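The Cendurby Weight

The inspector's post at Cendurby came with a room above the grain office, a bicycle, and a ledger in which every scale in the district was entered by serial number. There were 27 scales. She had tested all of them by the end of July and found one that she could not close out.

It belonged to the seed counter at Fistora, on the Colo road.
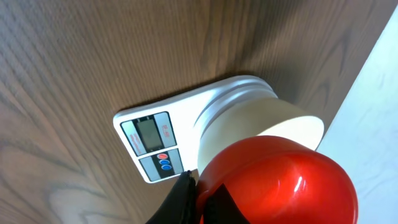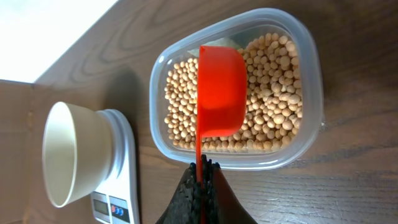
The procedure was fixed. A reference mass of 100 grams was placed at the center of the platform, then at four points around the edge, and the readings were entered in columns. The mass was then exchanged for the 1000 gram piece and the sequence was repeated. At Fistora the small mass read correctly in all five positions. The large one read 619.

She let the instrument rest for an hour and repeated the test. 619. She changed the batteries, checked the level, and moved to the windowsill, then to the floor. She borrowed a second reference mass from the mill at Memon, certified in the same year as her own, and it gave the same figure.

The clerk asked if the scale was condemned. She said that a condemned scale had to show an error, and that an error had to be assigned a cause. He pointed out that the number was wrong. She agreed and wrote this down.

That evening she carried the large mass back to the grain office and set it on the beam balance, which had been in service since before the ledger was started. The beam did not come level. She removed weights from the opposite pan, one at a time, in descending order, until it did.

She added up what remained in the pan and checked the sum.

The certificate for the mass was in the drawer. She read it through twice, including the reverse. Then she took down the ledger, turned to the first page, and began copying out the serial numbers of the 26 scales she had passed.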